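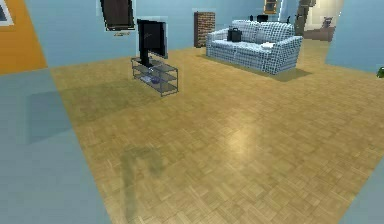
Sim living room, TV end. Arm's shadow on the parquet.

December. Quotes due in before the money goes away for the year and I have done half of nothing. So, notes while the coffee works.

Istholm arm came back over again. Their number is for the arm and controller only – gripper seperate, cable set separate, mounting plate separate. Why quote a thing you can't bolt to anything. Gostden is dearer on the first page and cheaper by the last one. Want to go Gostden. Want to see the warranty terms first, they sent me the brochure twice and the terms zero times.

Spent the morning in the rendered room instead of on the spreadsheet. Not wasted though. Whole argument for buying a base that can drive itself is that the jobs are spread out. Stuff on the checked sofa, black bag at one end of the seat, small white thing down by the armrest. Then TV stand across the way with bits on it that are low down, see-through shelves, posts and rails everywhere. One fixed arm does not do both. Write that in the justification, in those words more or less.

Reach: still don't know which length to ask for. The short one is a lot less money. Low shelf of the stand is the worst case, must try that in sim with both lengths before signing. Also the bag has a handle, so a two finger gripper might be all we need and I can cross off the fancy one. Might. Try it.

Lunch at desk. Bitstead rang about the base. Lead time 9 weeks, which puts it well past when we said we'd have something moving. They can hold one for a deposit of 200 but it has to be this month. Not much in the scheme of things, but no line for deposits in the budget, naturally. Asked if it comes off the final bill. Yes. Asked for that in writing. Waiting.

Afternoon, other end of the room. Should of looked at this first. Parquet then that big gray-blue carpet, and the carpet has an edge to it, sits up a little. Nothing in the Bitstead sheet about climbing onto a carpet, only a speed on "indoor flooring", whatever they mean by that. And you have to cross the carpet to get to the doorway, at least coming from the sofa side. So wheel size isn't a nice to have. Moved from the maybe column to the must column. Big wheels are extra. Of course they are.

Potted plant against the wall too, thin stems. Made me put a line in for the bumper kit. 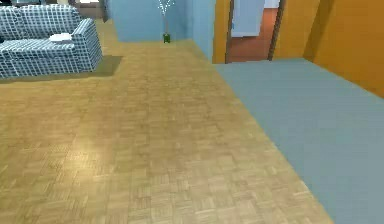 Evening, the actual list

Arm – Gostden, if terms turn up. Istholm as fallback, with everything priced in this time.
Gripper – two finger. Only one. Spare pads, 2 sets.
Base – Bitstead, big wheels. Ask about carpet edges AND door sills.
Bumper kit – yes.
Batteries – 2. Sheet says one is included, check if it's one of the two or on top.
Software – Mollah renewal. Forgot this completely last year and paid late. It runs the rooms, so it comes out first, before any metal.
Contingency – some. Whatever is left, then defend it.

Total still over. If the short arm reaches the low shelf it nearly fits. So tomorrow is shelf tests, nothing else, phone off.

Also need to ring Gostden when they open. And find that deposit form – I think it's under the old quotes. Bed.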